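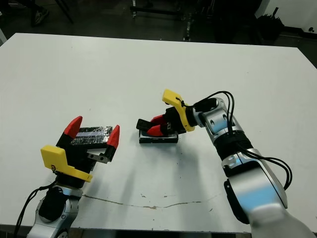 Jedgate council votes to keep its library fines, all 14 cents of them

28 October 2026

Jedgate Shire has decided to go on charging 14 cents a day for overdue library books, a rate set when a bag of chips cost less than the bag does now.

The vote was five to four and took most of an evening. Councillors had been asked to scrap the fines altogether, as plenty of other shires have done, on the grounds that chasing them costs more than they bring in. Last financial year they brought in $73. The printer paper for the reminder letters came to rather more than that, and the stamps have not been discussed in public.

Head librarian Chiharu Ikeda told the meeting that her staff spent nine hours a month on overdue notices, and that most of the people receiving them were under the age of ten.

"I have a letter here to a boy who owes us $1.26 for a book about wombats," she said. "He has stopped coming in. His mum says he thinks he'll be arrested."

Cr Roy Greenwood, who led the case for keeping the fines, said he had sympathy for the boy but that a due date had to mean something. He told the chamber he had paid every fine he had ever been given, on the spot and in coins, and that it had done him no harm.

His brother Cyril Greenwood, seated in the public gallery with a thermos, asked whether that included the atlas. Mayor Hayley Dunmore reminded the gallery that questions had to be submitted in writing. Mr Greenwood submitted it in writing. It was taken on notice.

Under the motion that finally passed, children's books will still attract a fine, but it will be capped at the price of the book. Adults have no cap, so a reader who loses track of a paperback for long enough could in theory buy it several times over and still have to give it back. An amendment to waive fines during harvest was lost. So was one to round the rate up to 15 cents, moved by Cr Tia Yeoman, who pointed out that one-cent and two-cent coins left circulation in the early nineties and that the front desk had been rounding ever since without any written policy on the subject.

A written policy will now be prepared. It is expected to go out for comment before the end of the summer.

There was also some talk of money already owing. The library's system shows unpaid fines of a little over $500, much of it on accounts that have not been touched in years. One belongs to the Meireles Street kindergarten, which closed and is now a tyre shop. Another is in the name of the council itself, for a book on meeting procedure borrowed by a former general manager and last seen on the top floor.

Mayor Dunmore, who used her vote in favour of keeping the fines, denied that the council had spent more on the debate than it would collect from the result. She said the officers' report had been written in normal working hours and the sandwiches had been left over from a citizenship ceremony.

Ms Ikeda said staff would carry out the decision as made. She noted that the returns chute on the Plorunine Road side is open at all hours and that books put through it before 8 am count as returned the previous day — a rule that has never been advertised and which drew a sharp look from Cr Greenwood.

The wombat book is still out. Anyone wishing to pay a child's fine on their behalf can do so at the front desk, cash only, while the card machine is being looked at.

The council will deal next month with the hire charge for the hall trestles.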